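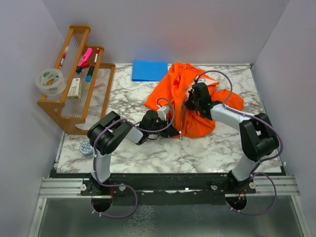

Re: Anyone bought the Stirell two-arm kit?
October 2022

Hi all,

I've been meaning to answer this for ages and kept putting it off, so apologies to whoever is still waiting with an open purchase form. I'll go through the questions in the order they came, with the original message cut up between my answers.

> We're a small shop that does repairs and relabeling on
> returned outdoor clothing, and we're looking at the Stirell
> two-arm bench kit for sorting and folding. Has anyone on the
> list bought one, and would you buy it again?

Yes and yes, with some grumbling. We got ours in August through Zundine, who sell the kit with the rail and the enclosure panels as one package. You can get the arms alone and build your own bench, and a couple of people on this list have the skills to do that well. I don't. I wanted to unpack it, bolt it down and start annoying it with laundry.

We paid extra for the white panels and I'd do that again without thinking. Before they went on, the cameras were picking up people walking past, the radiator, my coat on its hook, all kinds of junk. Plain white on the left, back and right, and the cloth stands out so much better. Bright colors especially. Our orange test garment is by far the easiest thing to work with, and I've gotten a bit too fond of it. The gray and white stuff is another matter on a marble-pattern top, so if you handle a lot of pale clothing, ask Zundine for the dark work surface. They do have one, they just don't put it on the main page (I only found out after ours was bolted in!).

> How hard is the setup? We have one person who is handy but
> no engineers.

One handy person is plenty for the mechanical part. The arms bolt to the black rail along the front edge by their round bases, and as long as you get the rail square to the table first, the rest goes quickly. I did not get the rail square first. Took it all off, did it over, lost an afternoon.

Cables are my biggest complaint about the whole kit. Ours are purple, they run loose along the outside of the arms, and they need enough slack to let the wrist turn all the way. So you end up with big loops over the wrists and more loops hanging below the rail. It looks like somebody's knitting. We've caught a loop on a sleeve twice now, both times on the right arm when it was reaching across to the middle. Stirell support told me to leave the loops high and not tie them down tight, and that has helped. Yüksel makes a clip-on cable guide that fits these links, and I have a set on order. I'll report back if anybody cares.

Software was the part I was dreading and it was fine. The installer wants a fairly new machine, it wants a wired connection, and it will sulk about both. After that you get a calibration routine that walks each arm through a set of poses. Do it again any time you move the table. I mean any time, even a nudge with your hip.

> Can it really fold? The video on their page looks great but
> it's all flat towels.

Ha, yes, the towels. Everybody's towels fold beautifully.

Out of the box it folds flat, square things and not a lot else. For clothing you have to teach it, meaning you steer both arms by hand through the job over and over and save each run. We have 574 saved runs on the orange one by now, plus a smaller pile on other garments. Starting from a crumpled heap is much, much harder than starting from something laid out, and I'd say most of our hours have gone into just that first bit: get one gripper down on a fold, hold the other side with the second gripper, lift, see if anything useful opens up. Often what opens up is the wrong layer and you've just made a smaller heap.

Slippery fabric makes it worse. The grippers pinch well enough on cotton, but shiny shell material slides out if you grab a thin bit of it. Go for a fat fold and push down into the cloth before closing. Once we started doing that in the training runs, the drops went way down. Zippers are a pain too, because the metal pull swings around and likes to get under the jaw.

My numbers from our last proper test, for what they're worth to you: 200 tries from a random heap, and it got to "spread out enough for a person to finish the fold in one go" a little over half the time. Full fold with no help, a lot less. I'm not going to pretend that's a business case on its own. For us it was worth it because the spreading step is the one that people hate, and because we wanted to learn how this stuff works before buying anything bigger.

> What did you end up spending beyond the list price?

The extras came to 1,585 dollars. That was the enclosure panels, a second set of gripper fingers, shipping on the rail (long and heavy, so they charge you for both), and a year of the better support plan. I'd skip the second set of fingers. Ours are still in the bag.

The support plan I'd keep. They answer within a day, the answer is usually from a person who has clearly used the thing, and they replaced a noisy elbow joint without making me send videos back and forth for weeks.

> Do you use anything else on the bench with it?

We run the Umum software on top of what Stirell ships, mostly for sorting through the saved runs and tossing the bad ones. It's a monthly fee per bench and there's a free trial that's long enough to find out if you like it. I do. The Stirell viewer shows you one run at a time with no way to tag them, and once you're past the first batch that gets old fast. Umum did have one ugly update where it lost our tags, and they restored them from backup the same day, but keep your own copy.

Apart from that, we leave ordinary stuff on the table while we train. There's a little wooden rack in the back corner with markers and a roll of packing tape, a blue folder lying flat behind the work, a small round tin. I'd read the advice in the Stirell manual about clearing everything away and followed it to the letter at first, and then the arms got confused the minute anyone left a pen out. So now things stay out, and we shuffle them every so often. It's our bench, it's going to have tape and markers on it. The left arm does pass pretty close to the tin and I keep expecting it to go flying.

> Anything you wish you'd asked before buying?

A few things, in no order:

Ask how long the wait is for spare parts. We were quoted 6 weeks for a gripper and it came sooner, but I would have bought a spare up front if I'd known.

Ask for the real footprint. The drawing gives you the table and leaves out the aluminum frame, and it leaves out the room you need in front of the rail for the cables and for your own knees.

Ask about noise if you share a room. It isn't loud, it's more of a whine, and it bothers some people a lot and others not at all. I stopped hearing it after the first week. The person at the next desk has not.

Ask if they'll do a loaner. Zundine wouldn't when we bought, but I heard they've started doing a paid trial where the fee comes off the price if you keep it. I'd jump on that in your shoes, and I'd send them a box of your actual returns to try. Don't let them pick the garments! Put in something with a hood, something with a zipper and at least one thing in slippery fabric, and see what comes back.

One more thought on the folding. If your returns come in with labels you need to read, the arms are pretty good at holding a piece of cloth still under a camera once they've got hold of it. We haven't tried that as a job by itself but I keep thinking it might be a better fit for your shop than folding is. You'd need a camera that can focus close, the ones in the kit can't.

Happy to share our calibration notes and the list of settings we changed from the defaults. They're messy, and half of them are notes to myself, but you're welcome to them. Write to me off list so I don't clog everyone's inbox with attachments.

And if anybody has gotten the wrist speed limit above the default without the arm shaking at the end of a move, please tell me how. I've tried the three things in the manual and the one from the forum.

Cheers from the orange heap bench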